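Canorley open day: a visit to the Baird works

Posted 4/5/26

The Baird works at Canorley opens to the public twice a year, once in January and once in spring. I missed the winter one, so I booked for the spring morning and drove over with Rin Kuroda, who has owned two of their cars and still runs the older one.

Parking is on the grass behind the paint building. Signing in took a few minutes. You get a badge, a pair of safety glasses and a sheet of rules, the main one being that you stay inside the yellow lines. Groups are kept to 8 people. Ours was led by Unnur Ásgeirsdóttir, who works in final assembly and takes the tours when the regular guide is away.

The first stop is the body shop. Baird buys in most of its pressed panels and welds them on site. We watched a shell for the Oster, the small convertible, being checked against a jig. The open car needs extra bracing in the sills and behind the seats, and Unnur had a cut section of sill on a table so that people could handle it. It is heavier than I expected. The hard-top Oster shares the same floor but does without the inner strengthening piece, and the two sections were laid side by side so you could see the difference.

From there we went through to trim, where the hoods are fitted. The fabric comes in ready sewn and two fitters stretch it over the frame by hand. One car had been sent back because the rear window sat slightly low on one side. I couldn't see it until the fitter put a straight edge across. 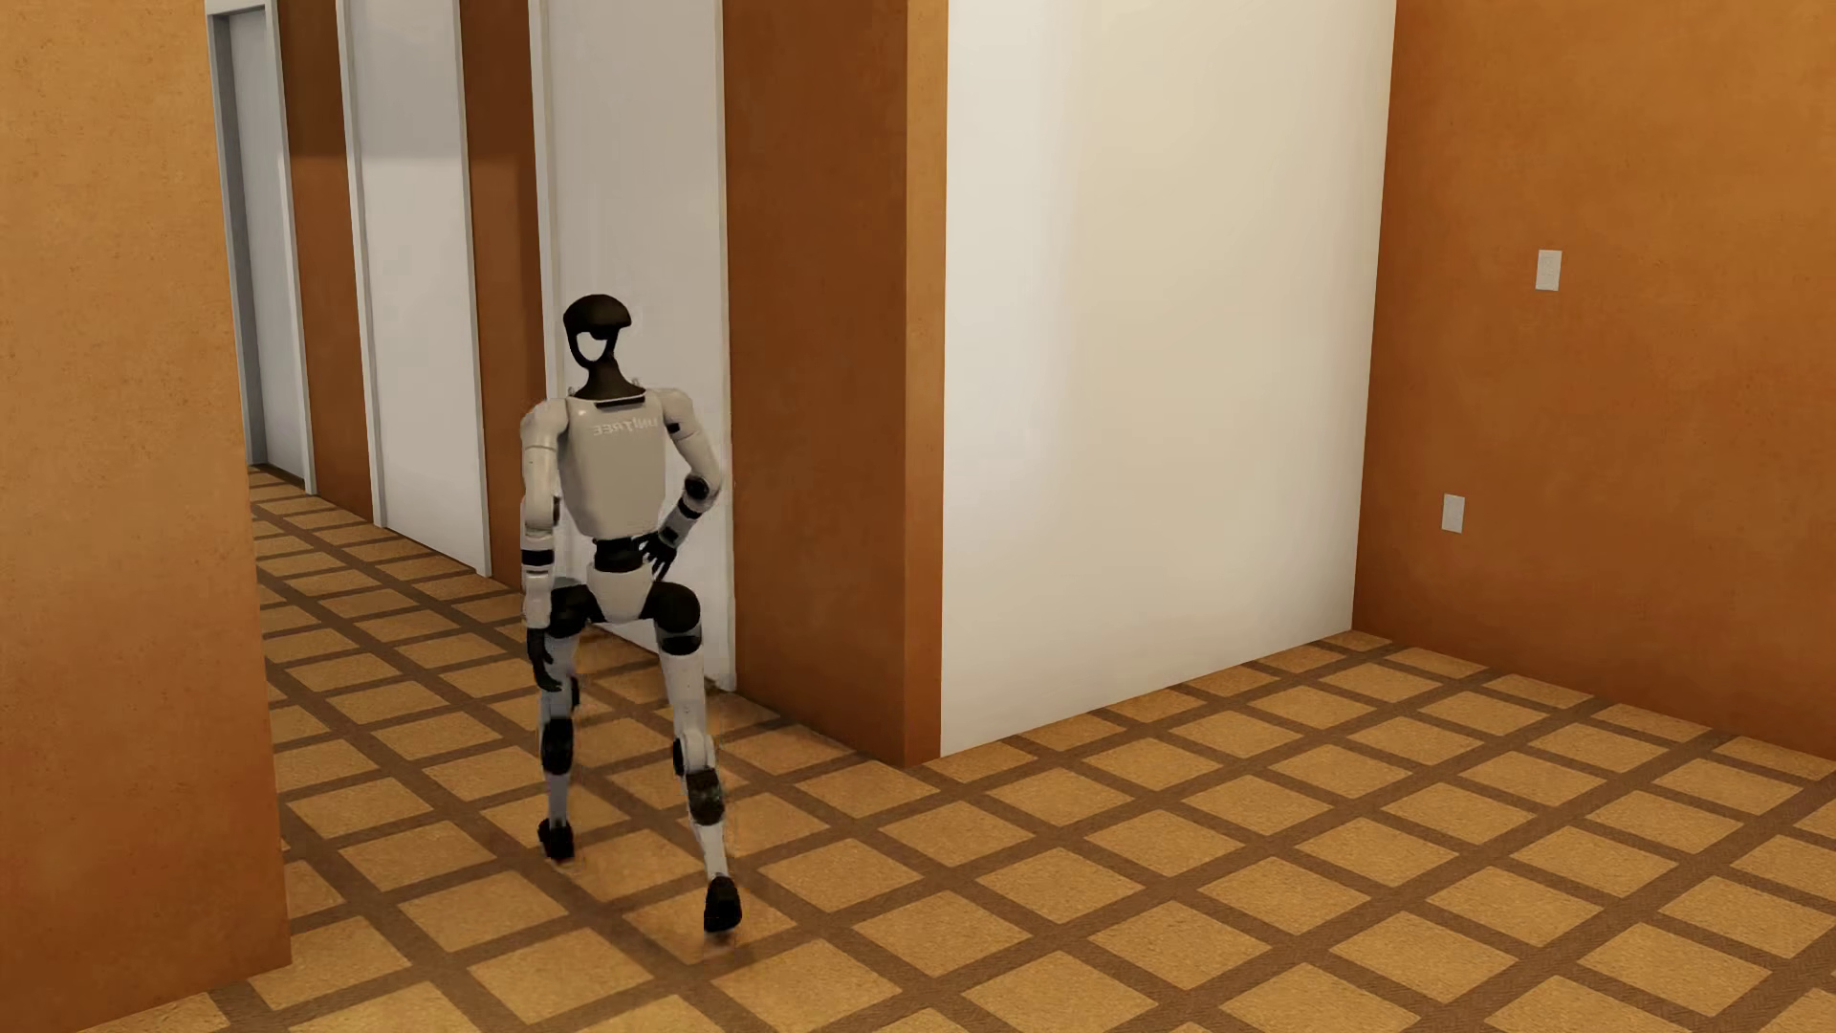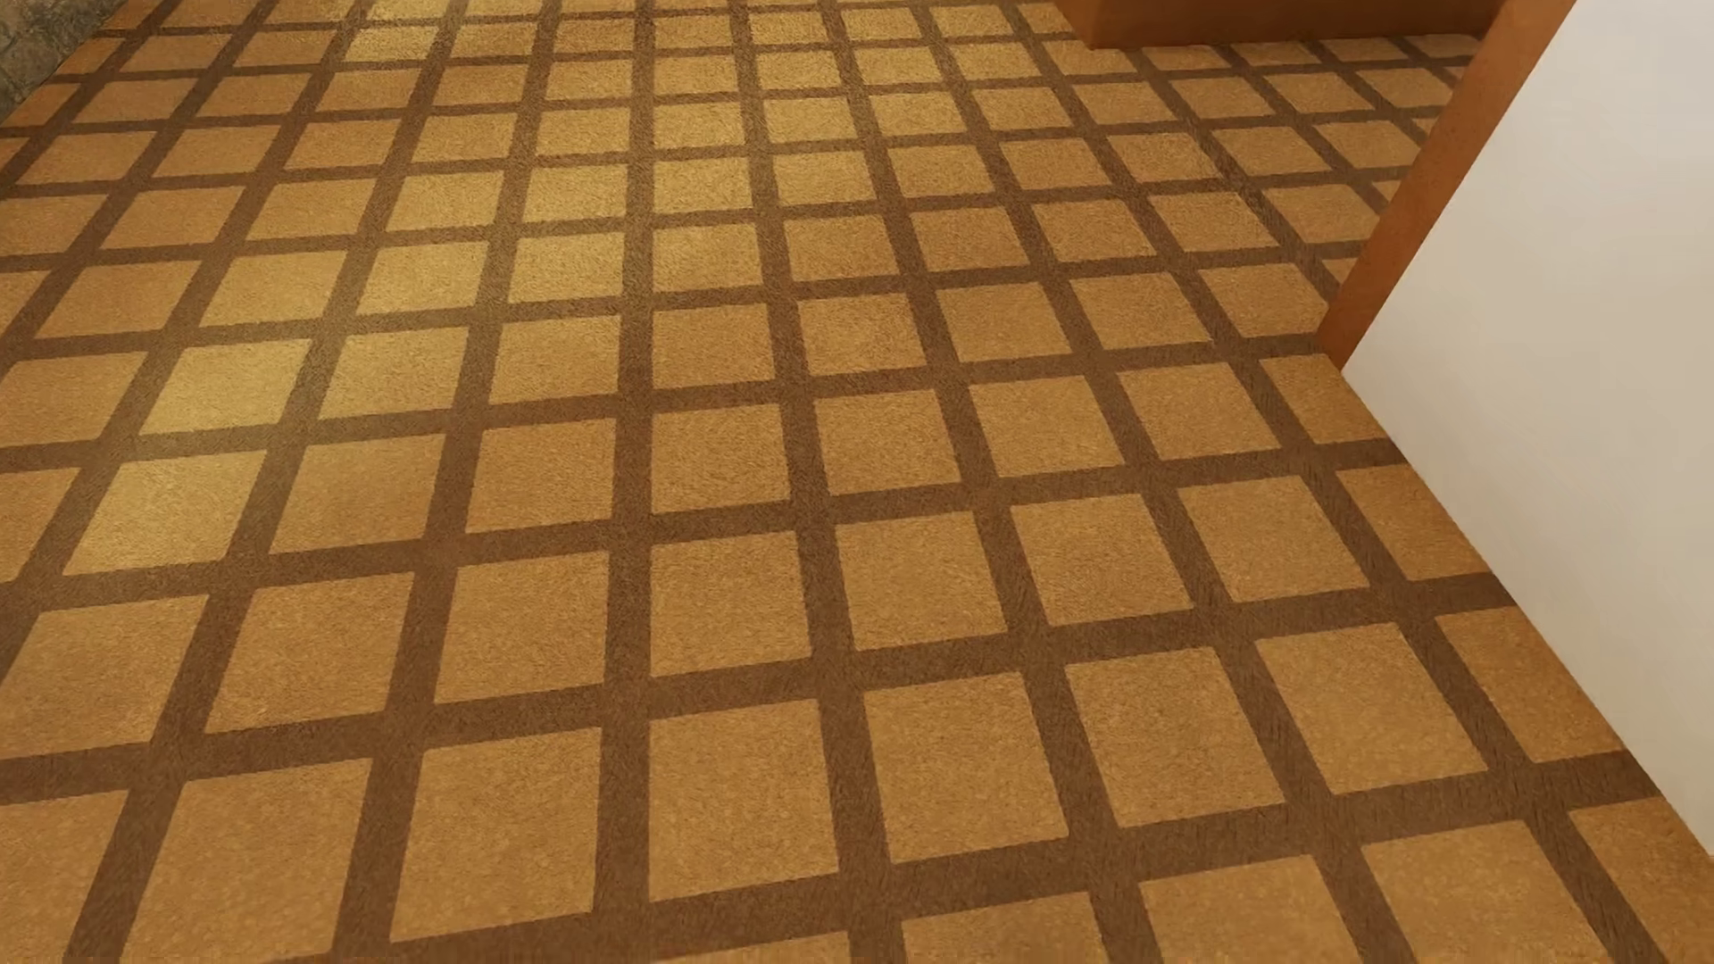 The showroom and the small collection of older cars come at the end of the tour, and you can stay as long as you like. The oldest car there is a Pakoson saloon, built under licence before Baird had a design of its own, with the chassis number 3811 stamped on a plate under the bonnet. It has been repainted but the seats are original. Rin spent a long time looking at the door seals, as the ones on his car are worn out and the part is no longer stocked. A fair amount of the talk on the way round was about interiors, and Unnur said buyers now ask for patterned carpet in the footwells, something like the tan squares with darker brown bands between them on the floor in the second picture. Baird offers plain grey, plain black and a ribbed beige. She didn't think that would change soon.

We both had a short drive in the new Oster, which is included in the ticket if you bring your licence. The route goes out of the gate, up to the roundabout and back by the river road. The gearbox is light and the clutch bites high. With the hood down there was a lot of wind at head height above forty, and less once the side windows were up. The steering is better than on Rin's old one, which wanders on rough roads. The brakes felt fine. I would want a longer run before saying much about the seats.

Food is limited to a van in the car park selling rolls and tea. The works shop has spares as well as mugs and caps, and prices on small items such as clips and bulbs were lower than I pay by post. Rin asked about the door seals and was given a form to fill in. If enough owners ask for a part, they will have a batch made.

The engine building was closed for maintenance on our visit, so the tour was shorter than the one advertised. We were offered a place on the January tour to make up for it, and I have put my name down. Tickets are sold through the works office and have to be booked ahead. Wear flat shoes, and bring a coat if you plan to drive with the hood down.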